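Home Explore Notifications Lists Profile

Thread

I have agreed to look after someone else's plants and someone else's table for the whole of April. A thread, for my own records and possibly for my defense. 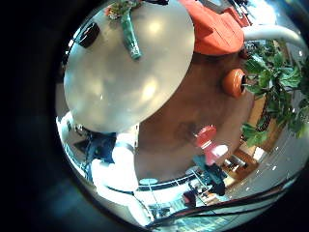 The someone is Judit Takács, who runs the shared studio upstairs and has gone to see her sister. She left me keys, a Wamau watering can, and a note. The note is 3 pages long. The watering can gets a page to itself.

14 replies 9 reposts 88 likes

The table first. It's big, it's round, it's pale gray, and it's shiny enough that you can check the ceiling lights without looking up. Judit loves this table. Judit has opinions about what may be placed on this table, for how long, and on top of what.

Flowers on the table: allowed. There's a green thing lying on it with red and green flowers at one end, and I've been advised it is "resting." I also rest on tables. I get spoken to.

The other item on there is small and dark brown, and I've left it exactly where it was, near the rim, because page 2 says not to move anything "until you understand the system." I'm on my fourth visit. I don't understand the system.

6 replies 3 reposts 61 likes

Now the floor plants. The leafy one has the kind of broad leaves that go wherever they like, and where they like is mostly across the walkway. Page 1 calls it "shy." It has touched my face twice.

I asked Géza Lakatos, who has the desk by the window, how much water it gets. He said "some." I asked how often. He said "you'll know." Géza has worked next to this plant for 3 years and this is what he has to pass on.

The note says 2 cups. It doesn't say whose cups. Everyone up there owns a different size of cup and is prepared to defend it.

So I sent Judit a message asking which cup. She wrote back "the normal one." I looked in the cabinet. I'd like to meet the person who could open that cabinet and find the normal one.

11 replies 7 reposts 140 likes

A word about the little orange pot, right up against the leafy plant. I lean it back upright when I'm in. When I come back it's had other ideas. I've stopped taking it personally and started greeting it.

Darmawan Subramaniam suggested putting a stone in the bottom of it. I said page 2 says not to add anything to any pot. Darmawan said he'd never been given a note. He's been in the studio longer than the table has. I think about that a lot – all those years, no note.

Heriberto Meléndez was given a note once. His was one line. It said "please don't."

22 replies 18 reposts 203 likes

Okay, the orange-red padded thing. It's a very bright orange-red, the color of a warning on a piece of farm equipment, and it gets half a page under the heading SOFT ITEMS. I am to "plump as needed." No guidance on how need is established.

I plumped it. It looked worse. I un-plumped it, which you'd think would be the same action in reverse, and it isn't.

Géza watched all of this and said "it was fine before." Thank you, Géza.

5 replies 2 reposts 77 likes

Progress report. Leafy plant: watered, one medium cup, my own choice, I stand by it. Orange pot: greeted. Flowers: resting. Table: wiped in circles, as instructed, then wiped again in straight lines because the circles showed.

Don't wipe a shiny table in circles, by the way. I don't care what page 3 says. You'll spend ten minutes tilting your head under the lights like a pigeon, finding arcs.

The cloth she left is a Skorico, still in the packet, with a sticky label on it saying USE THIS ONE. I used it. It leaves fluff. I then used my sleeve, which doesn't, and I'd ask you all to keep that between us.

9 replies 4 reposts 112 likes

Zsófia Bozsik came by at lunch and put a coffee straight down on the table. No coaster, nothing. Just put it down and carried on talking about her boiler.

I didn't hear one word about the boiler. I'm sure it was bad. I was looking at the bottom of the cup and thinking about page 3, paragraph 2, in which the word "ring" is underlined.

There was a ring. Very faint. I've since learned that it comes off with warm water and a bit of Deák dish soap, and that Zsófia's boiler is being replaced.

16 replies 12 reposts 189 likes

Somebody asked in the replies why I don't just buy one of those self-watering things. I did look. Vellness does a set of 10, which is a lot more confidence in me than anyone at the studio has shown. But you have to push them into the soil and page 2 is very clear about adding things to pots.

Someone else asked if I'm being paid. I'm being paid in apricot jam. It's very good jam, and I'd have held out for a second jar if I'd seen the note first.

8 replies 3 reposts 94 likes

Evening update. New message from Judit. It says "how is she." I assumed the plant and wrote back "good, bit leafy." She meant the table.

I've told her the table is well. Back up there tomorrow at 10 with the medium cup.

31 replies 26 reposts 317 likes

Show more replies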